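Keeping Covers and Loose Material Under Control Around Jointed Machines
Vullton Workshop Practice, sheet 2526
Applies to: legged units, arm-mounted units, and any machine with exposed joints that works at floor level

Scope
This sheet covers fabric sleeves, plastic film, bags, wipes and drop cloths used on or near a jointed machine. It does not cover guarding of fixed cells, or cleaning with solvents. For those, use the Floltongate site rules.

Loose material causes three kinds of trouble. It gets drawn into a joint when the joint closes. It hides a foot or a cable from the person working nearby. It also changes how a foot grips the floor, and a foot on film can slide at loads that would be safe on bare boards.

Before you start
Put the machine in its rest position and remove drive power. Controlled stop is not enough for this work - the joints can still hold torque and may move when the hold is released. Confirm at the display that all axes report off, then wait for the brakes to set.

Mark out a clear zone of 800 mm from the outermost part of the machine. Tools, packaging and clothing stay outside it unless they are in use.

Step 1. Check the sleeve
Run a hand along the full length of each fabric sleeve. Folds are normal where the limb bends. A fold that reaches the edge of the joint shell is a fault: pull the sleeve back and refasten it. Leave a gap between the end of the sleeve and the moving face of the joint. On Mahuika units the gap is set with the limb fully bent, because the fabric creeps toward the joint in that position.

Step 2. Check cables at the sleeve end
Find the point where each cable leaves the sleeve. The cable should have enough slack for full travel and no more. If it lies across a joint opening, stop and reroute it. Tape is acceptable for a single session only.

Step 3. Look at the openings from below
Recesses on the underside of a joint are easy to miss from standing height. Kneel or use a wrist camera. Look for thread, torn film and tape ends. Remove them with blunt tweezers. Do not use compressed air, as it moves debris further in.

Step 4. Deal with film and bags
A bag may be used as a dust cover during storage or while parts are out. It must come off before power is restored, including for a short jog test. Unwrap it by hand and lift it clear. Do not pull it out from under a foot or a limb that is resting on it. Have a second person take the weight first if the limb is over the limit on its label.

Count wrapped joints as closed to power even if only part of the joint is covered. In the view below, the white joint at the end of the black fabric limb is partially wrapped in a crumpled plastic bag, with more of the bag spread out beneath it. The unit stays locked out until the bag is gone.
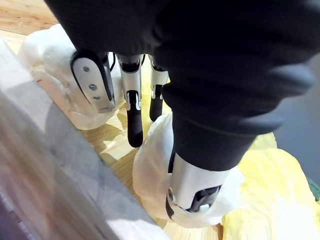 Step 5. Clear the floor and release
Lift cloths straight up and fold them outside the zone. Inspect the floor where each foot will land. Enter the check on form 778 with the unit number, then remove the lock. For the first movement, keep joint speed at or below 200 mm/s measured at the foot, and keep one person at the stop button.

Wekano units need Steps 1 and 2 repeated after the first movement.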